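Brudberg Stacking Chair

The Brudberg is a metal side chair for patios, cafes and school courtyards. It has a slatted seat and a powder-coated finish, and it ships fully assembled. Stack up to 5 on a flat surface.

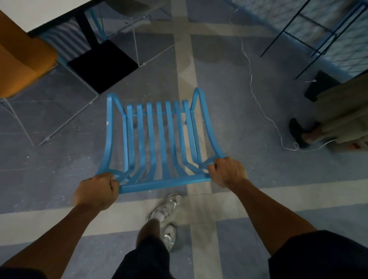 Orders of 70 chairs or more go out on pallets from our Trimutton warehouse – please have a loading dock or a lift gate available. Replacement foot caps are sold in bags of 20.

Wash with mild soap. Do not use bleach. Touch-up paint is sold separately.

For custom colors, contact Justinas Kivi in the Drirkton office.

Prices last updated 6/11/10.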